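Skuvow Opens Free Day-Counting Calculator to Everyone, With Leap Years Taken Care Of

TROSERORA - Skuvow, the small publisher of almanacs and wall calendars, is very happy to announce that its day-counting calculator is now open to the public, free of charge and with no account needed. The calculator has been in use inside the company for nine years, where it has helped the editors number the pages of every almanac, and it has now been given a friendly front page so that anyone with a date in mind can come and play with it.

The idea is a simple one. Type in a date and the calculator tells you which day of the year it is, how many days are left, and how far away it is from any other date you care to choose. Type in a number instead and it works the other way, so that a person who has been told "come back in 300 days" can find out what that means on the kitchen calendar without counting little squares with a pencil (and losing their place somewhere in the spring, as so many of us have done).

"We have always been the sort of company that gets letters," said a spokesperson for Skuvow. "People write to ask how many days old they are, or how long their grandparents were married, or when their garlic will have been in the ground for 269 days. We answered every one of those letters by hand, and we loved doing it, but the pile kept growing and it seemed only kind to let people look it up for themselves, at midnight if they like!" 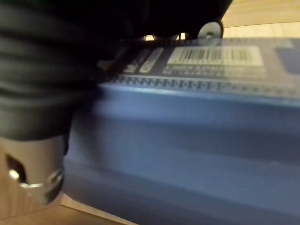
Leap years, as any almanac reader knows, are where day counting gets interesting. Day 300 of the year falls on October 27 in an ordinary year and on October 26 in a leap year, and a good many birthday sums have gone wrong over that one little day. The new calculator shows both answers side by side whenever the year has been left blank, with a short note explaining the difference in everyday words. It also follows the century rule, under which 1900 was not a leap year and 2000 was, so family historians can take it back through several generations with an easy mind.

Older dates have been given special care. The calculator uses the Gregorian calendar throughout, and when a visitor enters a date from a period when some countries were still keeping the Julian calendar, a line appears beneath the result to say so. Visitors can then ask for the matching date in the other calendar. The notes that go with this feature were written with help from Niskanen, a calendar research office that has worked with Skuvow on its almanacs for many editions and that was patient enough to read every note twice.

The front page itself was designed by Ultside, a studio known mostly for its reading apps. Ultside kept the look plain and roomy, with large type, dark numbers on a pale background and no pop-up windows - a request that came straight from longtime almanac readers, several of whom tried the page early and had plenty to say about the size of the buttons. Each result can be printed on a single sheet, and teachers may copy those sheets for their classes as often as they wish.

Alongside the calculator, Skuvow is putting 340 short articles online, all of them taken from past editions of the almanac. Readers will find pieces on why February is so short, how the months came by their names, what people did with the extra day in years gone by, and how to work out a weekday in your head with nothing more than a bit of patience. The articles have been lightly edited, and a few of the older jokes have been left in because the editors are fond of them.

"Counting days is a gentle kind of hobby," the spokesperson added. "You start with your own birthday, and then you do your sister's, and before you know it you are working out how many mornings there have been since your parents bought their first car. We hope people will sit down with it together."

The printed almanac will go on just as before. The next edition comes out in October and will include, for the first time, a table giving the day number for every date in both kinds of year, so that readers who prefer paper can have the same answers within reach of their armchair. Bookstores that already carry the almanac will receive it in the usual way, and new stores are warmly invited to get in touch.

About Skuvow
Skuvow publishes almanacs, wall calendars and pocket diaries from its offices in Troserora. Questions about the calculator, and letters of any kind, may be sent to the Skuvow press desk, which is open from 9 a.m. and still answers its mail by hand.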